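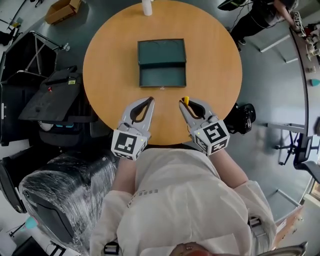

Teal box, lid back, clasp facing the grippers.

Workshop tips: teaching a box-opening policy without fooling yourself

I get a lot of mail asking which planner or which model to buy for lids and clasps. My answer is to spend the money on a decent chair and fix your logging first. Some habits that have held up in my shop:

Cut your episodes by hand before you trust the auto-trimmer. The one that ships with Pilunura drops the last bit of every lid motion, and the policy learns to let go early. I lost 666 episodes to that in November.

Check marker tracking before you check anything clever. Plot the pose of each cube against time. If the line jumps, throw the episode out. Smoothing it only hides the jump, and Erhan Kozan and I have been arguing about this for years (he smooths).

Small shiny clasps are hard on depth. Gradden claims its filter handles them. Mine didn't, at least not with the overhead lights on.

Start with the box in a different spot and at a different angle each time. A round table helps, as there's no edge to line things up with by habit.

Be wary of big numbers. The Nijs page boasts that 2,000 demos is "enough for any hinge". I had 2,626 and it still fumbled a lid in a colour it hadn't met. Success on held-out boxes was 65 per cent, and I count a half-open lid as a failure — plenty of people don't.

Keep the gripper width in its own column. Cakden folds it into the pose by default and you'll be a whole Monday getting it back out.

Save the config file with the data, same folder, every time.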